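Dukora Home Blood Pressure Monitor

Upper arm model, with memory for two people

The Dukora is an automatic upper arm blood pressure monitor for use at home. It measures systolic pressure, diastolic pressure and pulse, and shows all three on one screen. It suits adults who have been asked by their doctor or nurse to keep a record between appointments.

The cuff inflates on its own when you press Start and stops once it has enough pressure to take a reading. Most readings take under a minute. If you move or talk during the measurement, the monitor may show an error code and ask you to start again.

What comes with it

Dukora monitor
Standard cuff with air tube
Mains adaptor
Four AA batteries
Soft storage case
Paper diary with room for 384 readings
Instruction booklet

The large cuff is sold separately under the name Veloso. Measure around the bare upper arm, halfway between shoulder and elbow, before you order. A cuff that is too small tends to read high, and one that is too big tends to read low. The size range is printed on the inside of each cuff.

Memory

The monitor stores 200 readings for each of two users, with the date and time. When the memory is full, the oldest reading is replaced. A guest setting lets someone else take a reading without saving it.

The memory stays in place when you change the batteries, but the clock has to be set again. Check it before your next reading, or the times in your record will be wrong.

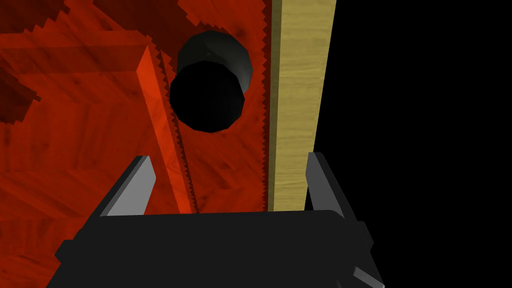

Can I use the monitor if I have an irregular heartbeat?

Check with your doctor first. The Dukora shows a small heart symbol when it picks up an uneven pulse during a reading, but it can't tell you the cause and it doesn't replace an ECG. Some rhythm problems, including atrial fibrillation, make home readings less reliable, and your doctor may want you to take several and average them.

Taking a reading

Avoid coffee, exercise and smoking for half an hour beforehand. Empty your bladder. Sit in a chair with your back supported and both feet flat on the floor, and rest for five minutes. Put the cuff on bare skin with the tube running down the inside of the arm, and rest the arm on a table so the cuff is level with your heart.

Take two readings, one minute apart, and write both down. Use the same arm each time unless you've been told otherwise.

One high reading on its own is common. Keep to the plan your doctor gave you and don't change your medicine because of a home reading. If you have chest pain, trouble breathing, sudden weakness or trouble speaking, call emergency services — don't wait to take another reading.

Care and checking

Wipe the monitor and cuff with a soft damp cloth. Don't wash the cuff in a machine or fold it tightly. We recommend having the monitor checked for accuracy every 12 months. Prisolon does this at its service centre, and the return form is in the back of the booklet.

Ordering

Catalogue number: 1054
Colour: white or grey
Optional extras: Veloso large cuff, Skesta hard travel case

The Skesta case holds the monitor, one cuff and the adaptor. It doesn't have room for both cuffs.

Page updated November 2020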